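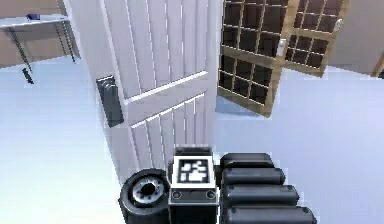 Category: Houses and housing

Second home

A second home is a house or flat which its owner uses for a part of the year, while the main home of the owner is in another place. It can be a cottage, a cabin, a flat near the sea or an old farmhouse. The term does not usually include houses that are rented to guests during the whole year, although in practice the border between the two is not always clear.

History

Wealthy families in many countries kept a country house for the summer already in ancient times. For people with ordinary income the custom became common much later, when railways, paid holidays and then private cars made short trips possible. In colder regions the first cottages had no heating and were closed before winter. The water was drained from the pipes, the furniture was covered with sheets, and the family returned in spring.

In the valley of Bratow the first summer houses were built by families from the town of Jaromum. The local writer Berwyn Lloyd described them in his booklet on the valley, and his list of 148 houses is still used by people who study the area. Most of these houses stood on small plots that farmers had sold one by one, so they do not form a village and have no common centre.

Use during the year

The use of a second home depends on distance, climate and the age of the owners. A house that can be reached in an hour is often used at weekends. A house farther away is visited less frequently, but for longer stays. Retired owners sometimes live there for 5 months or more, and in this case the word "second" has little meaning except for tax and voting.
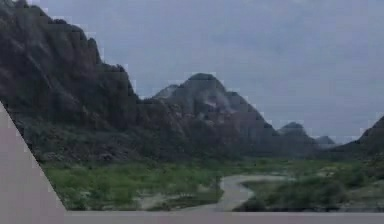
Can a second home become a main home?
It can in most places, if the owner registers the new address and the building is permitted for use in all seasons.

Where the permit is for summer use only, the owner must first ask for a change. The local authority may then require better insulation, a road that is cleared of snow, or a new septic tank. In Bratow a request of this kind is decided within 3 months, but a request sent in December often waits longer because the ground cannot be inspected under snow.

Effects on local communities

Second homes bring work for builders, shops and people who look after empty houses. They can also raise the price of land, so that young residents are not able to buy a house where they grew up. The settlement of Raseo, at the upper end of the valley, lost its school in this way - there were enough houses, but not enough children living in them.

Some municipalities ask for a higher property tax on second homes. Others limit the number of new building permits, or allow new houses only to persons who will live in them permanently.

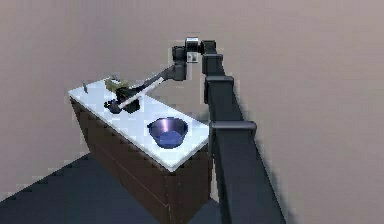
The results of such rules are not the same everywhere. A higher tax has small effect on wealthy owners, while a limit on permits can make the existing houses more expensive. In the neighbouring parish of Rozīte the limit was removed after 5 years, and a different rule was introduced which applies to the size of the plot.

Care of an empty house

An empty house needs regular visits. Damp, frozen pipes and mice are the usual problems, and many insurance policies require that somebody enters the house at fixed intervals. Neighbours often do this as a favour - in some valleys the key has stayed with the same farm for generations.

See also: Cottage; Country house; Holiday rental; Rural depopulation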